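Waltley tries two grippers side by side, and the cheap one holds up

Posted 23rd December

We use cookies to remember your settings and to see which stories get read. By continuing you agree to our use of cookies. Accept / Manage choices

I spent most of a day last week at Waltley, the small automation shop out past the rail yard, watching two robot arms pick things up and put them down again. I had a great time! I also came home with more notes than one short item can hold, so let me stick to the part people keep emailing me about, the gripper test.

Quick catch-up for anyone who missed the piece in May. Waltley has been shopping for a two-finger gripper to put on the arms it sets up for small kitchens and packing rooms. It got down to two choices, the Bretier (which costs more, and has the nicer force control on paper) and the Howlader, which is simpler and which a couple of people in the shop had pretty much written off. Olaia Goicoechea runs the bench there, and she wanted both of them put through the same jobs with the same controller before anybody spent real money.

So that's what they did. Each gripper got 1,000 tries, which makes 2,000 in all, spread over a few weeks of evenings and one very long Saturday. The jobs were household ones: take a mug off its peg, put it back, lift a plate out of a rack, pick up a marker, pull the lid off a small container. Every try was scored pass or fail, with no half points, and a person started each one by hand.

The result was closer than I would have bet. Over the full run, the Howlader finished just 19 passes behind the Bretier. Olaia told me she went back through the log twice when she saw that. "I was ready to order the expensive one," she said. "I had the form filled in."

Where they split is interesting (to me, anyway). The Bretier was clearly better on plates, where you want a light squeeze and you want it to stop when it should. The Howlader did better on the marker. Its fingertips are a bit narrower, and it would get down beside the barrel without shoving it across the mat first. I watched the Bretier nudge that thing along three times in a row and I'll admit I was rooting for it by the end.

Mugs were hard for both. The handle is a small target, and once a mug is hanging from a peg it swings as soon as you touch it. Janaína Moura, who wrote the scripts for the test, thinks most of the mug misses come from the camera view and have very little to do with the fingers. When the arm reaches in, it covers up the handle it's trying to find.

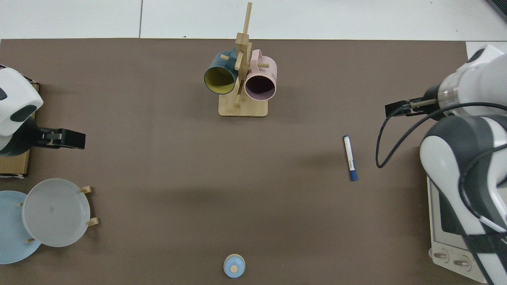 She'd like to add a second camera lower down, near table height, and run only the mug jobs again. I asked if that was fair to the scores they already have, and she said no, so those will be kept in a separate file and reported on their own. Good answer, I thought.

The controller question is still open, too. Everything so far ran on Katine, the package Waltley already uses, and both grippers needed some fiddling before it would talk to them. The Howlader took an afternoon. The Bretier took closer to a week, and part of that was waiting on a replacement cable, so I don't want to hang it all on the software.

As for money, Waltley's quote for the Howlader came in $1,159 lower per arm. On a two-arm setup you feel that twice. Olaia hasn't signed anything, but she did tell me the filled-in form has gone back in the drawer, and that she's asked for a longer loan on the cheaper unit so she can see how the fingertips wear.

The mug runs with the extra camera should start after the holidays. I've been invited back to watch and I've already said yes, so if you have something you'd like me to ask Olaia or Janaína, send it over before then and I'll bring the list with me.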